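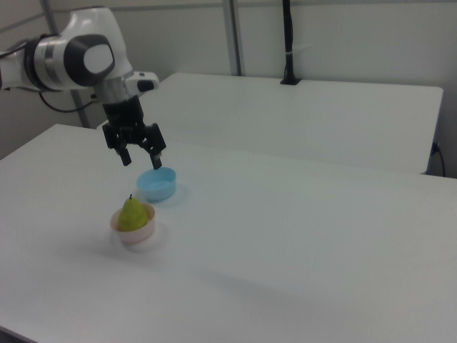 Dušan Štěpánek has run the airport shuttle out of Utthorpe for Plerkard since the hotel dropped its own van. He has three minibuses and one full-size coach, and the coach is the one people ask about.

"They call in February wanting it for June," he said. "That's fine. They call in May wanting it for June, and I have to say no."

Most of his group work is weddings and school trips. The flat rate covers 107 miles a day. After that he charges by the mile, and he wants customers to read that part before they sign.

"A man booked us to go 300 miles and thought the day rate was the whole bill. We worked it out, but it wasn't a nice phone call."

Maxence Delaunay handles the bookings. He asks for a head count, the number of suitcases and one cell phone number for the day.

"Luggage is what people forget," Delaunay said. "They count seats."

Drivers wait 2 hours at the airport if a flight is late. Štěpánek said he plans to keep it that way through the summer.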